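Stillville Residents' Help Forum
Household and Laundry

Folding dark trousers for shelf storage
Posted by Brynhildur Bergmann, July 30, 2021

The linen room at Mostader House holds 36 pairs of dark work trousers, which are issued to residents each September. Our written procedure calls for folding in thirds. When this is followed, the paler inside of the fabric shows along two sides and the stack leans after 9 or so pairs. Please advise whether the procedure should be changed, and whether the inside of the garment may properly be left showing.

Porndale Laundry Desk

The procedure may be kept with one change. Lay the garment flat on a table, place one leg over the other, and smooth from the waist toward the hem. Fold the hem up to the waist, then fold once more. Press each fold with the open hand before making the next. A bundle with one straight side is suitable for shelving, and that side should face outward.

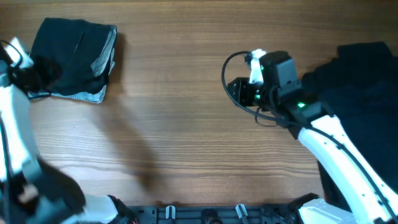

Folded dark cloth with a lighter gray layer showing at the right and bottom.

A lighter border of this kind is a matter of appearance only. Where a uniform look is required, draw the upper layer out to meet the lower one before the last fold. Small rumples in the top layer will not affect the stack. Alternate the direction of the waistbands from one pair to the next, as the thicker end is the usual cause of leaning.

Krawczyk

We have 199 pairs in our store and do not fold in thirds. Fold in half, then in half again. Shelf depth should be measured first.

linenroom_200

Agree with the above regarding waistbands. Please also empty the pockets.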